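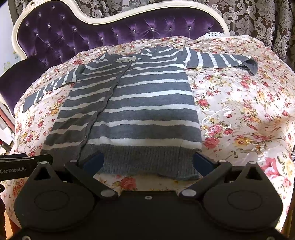 **Knitwear resale group, minutes, 6 August 2021**

Present: Marek Ondrejka (chair), Ledville shop, Provport shop, stockroom. Minutes taken by the Provport shop.

**1. Last minutes**

Accepted, with one change. The Mukumen bags were promised to Ledville. They have not arrived, so "delivered" was struck out.

**2. Striped cardigan, gray and white, lot 421**

Stockroom wants it in the autumn window at the top price. Marek asked what the top price was based on. Stockroom said the knit and the label. Marek said a cream label in curly lettering proves very little and asked if anyone had looked the maker up. No one had.

Provport pointed out that the stripes don't line up across the button band. Stockroom believes this comes from how the cardigan was laid out and will go away once it is buttoned. Ledville was doubtful and said the same was claimed for the Petrauskas jacket, which came back. There was also a question about the white stripes, which look beige on the shaded side. Probably the light, but Marek would not agree to "crisp white" on the tag until someone has held it up at a window.

Agreed: no price yet. Stockroom to button it fully, check every button and both cuffs, and measure the ribbed hem flat.

**3. Laying out on the floral bedspread**

Ledville asked again for a plain sheet. Roses and stripes together make it hard to judge an edge. Stockroom said customers find the bedspread homey. Asked which customers, stockroom named one. Plain sheet to be tried for 2 weeks. Ledville expects no difference in sales but would like to see the clothes.

**4. Folding guide**

The draft says any cardigan can be folded in 10 seconds. Marek tried it on his own and it took a good deal longer. Line to come out. Sleeves-in-first method kept for now, though Provport still says it creases the shoulders.

**5. Hangers**

Request for 70 padded hangers. Turned down until the wire ones in the back are sorted. Provport objected and asked for that to be noted.

**Actions**

- Stockroom: cardigan checks, maker's name
- Ledville: bring a plain sheet
- Marek: rewrite folding guide, chase Mukumen bags

Next meeting at Provport, later in August.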